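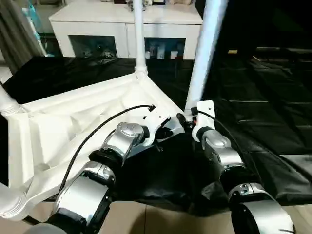
Pendov Quiz League
Minutes of the summer general meeting, 15/08/2021

Present: Þröstur Grímsdóttir (chair), Grímur Bech (minutes), and captains or stand-ins for the Bratix, Pranard, Walczak and Pendov Arms teams. Two people at the back declined to say which team they were from and were recorded as observers.

Apologies: the Walczak captain, who sent his brother-in-law with a list of grievances and permission to read them out.

1. Minutes of the last meeting

Taken as read. The Bratix captain then asked what they said, so they were taken as read a second time, out loud. He objected to the phrase "stormed out". It was changed to "left early". The Pranard captain asked that it be noted he had been hit by the door.

2. Matters arising

The buzzer. At the last meeting it was agreed that the buzzer would be repaired or replaced before the season. It has been neither. It works well enough if pressed on the left side and released slowly, and Pranard are suspected of having practised. Þröstur said that she would look at it herself, as she had said in March.

The missing answer sheets from the Walczak away match have been found inside the laminator cover. The result stands, but Walczak would like it known that they had the longest river right.

3. Scoring

Most of the evening went on half marks. The present rule says that a question master "may at his or her discretion award half a mark for an answer which is substantially correct". Walczak's written grievance on the matter ran to 7 pages and was read in full. Its main point was that a surname alone should be worth the whole mark unless there are other well-known people with that surname, and that the team should not have to suffer because a question master has heard of more people than they have.

Bratix took the opposite view and would like first names required at all times, including for kings. It was pointed out that kings have only first names. Bratix said this would make it easier for everybody.

Pranard proposed doing away with half marks. There was general support until someone remembered that Pranard had won the league by half a mark and would have won it by more without them. Support then fell away.

After a break for tea the following wording was put to the meeting: "A surname will do, unless the question master asks for more, in which case more must be given." Carried. The Walczak brother-in-law abstained on the ground that he had not been told what to think about it.

Spelling was raised and put down again.

4. Conferring

There is a feeling that conferring has got louder. The Pendov Arms say this is because their table is next to the kitchen and they can't hear one another. The other teams say they can hear the Pendov Arms perfectly and have been grateful for it. It was agreed to leave the tables where they are.

Phones are to be face down on the table. A request to allow one phone face up for a babysitter was granted, provided the babysitter is real. The chair will ring.

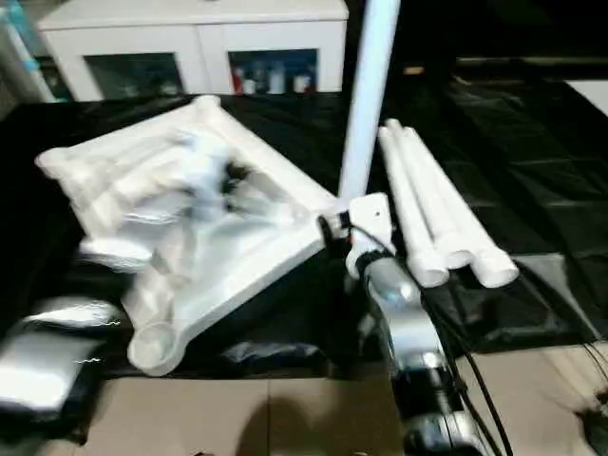

5. The question bank

Grímur reported on the stock of unused questions, which the league shares and every team has promised to add to. Food and drink is in rude health. So is sport, if you count the many on snooker, all in the same handwriting. Science, geography and anything to do with books are another matter. Those who want to picture the state of things may think of a white cabinet with glass doors, where the right-hand one has a neat row of bottles behind it, red cap at one end, and the left-hand one has dimness and very little else. The science half of the bank has reached the dimness. Captains were asked, again, to send in a batch each before the first match, on a subject other than the one they are good at.

The Bratix captain said that he had sent some in. He had. They were all about Bratix.

It was agreed that questions whose answer has changed since they were written should be taken out. This includes heights of buildings, most prime ministers and the whole of the "Latest Gadgets" folder. A question asking for the newest member of a pop group was kept by popular demand, even though nobody present could agree which group was meant.

There followed a long discussion about tomatoes. The secretary was asked not to minute it and is happy to comply.

6. The picture round

Complaints have been received that the picture round is too dark, too small and, in one case, upside down. The upside-down one was a map of Cyprus and two teams got it anyway. Pranard offered the use of a better printer, belonging to the Pranard captain's work, until the words "belonging to my work" had been said out loud and the offer was taken back.

Sheets will in future be handed out in colour where the question depends on it. The flags round last winter did depend on it.

7. Match nights and refreshments

The season opens at Walczak. Home teams supply the sandwiches. A minimum standard for sandwiches was proposed by the Pendov Arms, who looked at nobody in particular and then at Bratix. Bratix replied that egg is a filling and that plain egg is plainly egg. After some heat it was settled that each home team will provide more than one kind, and that crisps are not a kind.

Start times were confirmed as half past seven. Teams arriving after the first round may join in but get nothing for the questions they missed, however sure they are that they would have known them.

8. The trophy

The trophy is still with last season's winners, who have had it engraved at their own expense with a word the league did not choose. "Undisputed" will be allowed to stay until it can be buffed out. The handle remains loose. Whoever wins it next should lift it from underneath.

A wooden spoon for the bottom team was suggested and referred to the bottom team, who were against.
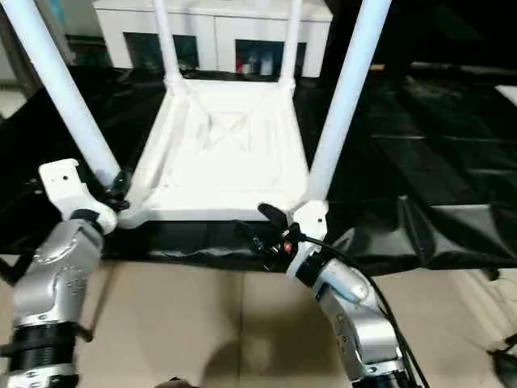
Grímur Bech
Secretary, Pendov Quiz League

9. Election of officers

Þröstur Grímsdóttir was re-elected as chair, there being no other candidate and Þröstur having already picked up the agenda for next time. Grímur Bech was re-elected as secretary while out of the room making the tea. He asked that this be put in the minutes and, as he writes them, it has been.

The post of league adjudicator stays open. The job is to settle disputes between teams by telephone on match nights, and the advert has been made to sound as cheerful as possible. One of the observers asked whether it was paid and was seen to lose interest.

10. Any other business

Walczak's remaining grievances were read out. They concerned the lighting at Bratix, the pronunciation of "Leicester" by a visiting question master, a draught, and the pencil supply. The pencils will be sharpened. The draught is Walczak's own and will have to be dealt with at home.

Pranard asked if a team may change its name in mid-season. It may not. Pranard asked if it might be changed now, then. The names offered were read by the chair to herself and handed back.

A vote of thanks was proposed to the Pendov Arms captain for setting the Christmas special, and was passed with one vote against by a man who still maintains that a mince pie is not a tart.

11. Next meeting

Before the cup draw, on a date to be sent round. Captains are reminded that not opening the email is not the same as not receiving it.

The meeting closed after the chair stood up and put her coat on.

Actions
Buzzer: Þröstur
New wording of the half mark rule to all captains: Grímur
Science questions: all teams, please
Pencils: Walczak
Removal of "Undisputed": Pranard, when they feel able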